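Collection gallery: Bowls and dishes, home set

These pages cover the tabletop part of the Festus collection, recorded in homes with a hand-held gripper. Each demonstration is one person moving one object, start to finish. The home set now holds 2339 demonstrations, and 12 of the table layouts use bowls.
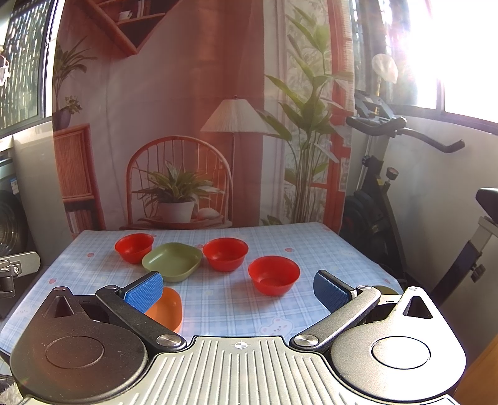 Bowl layout with red and orange bowls and a green square dish, seen from the gripper. Fingers open.

Tablecloths and backdrops are swapped between sessions so the model doesn't learn one background. Patterned cloth stays in the set, and so does strong window light.

Recording: Malou Gunnlaugsson and Asger Hallgrímsson. Labels checked by Vibeke Laxdal. Page updated May 13, 2022.

Next gallery: Cups and lids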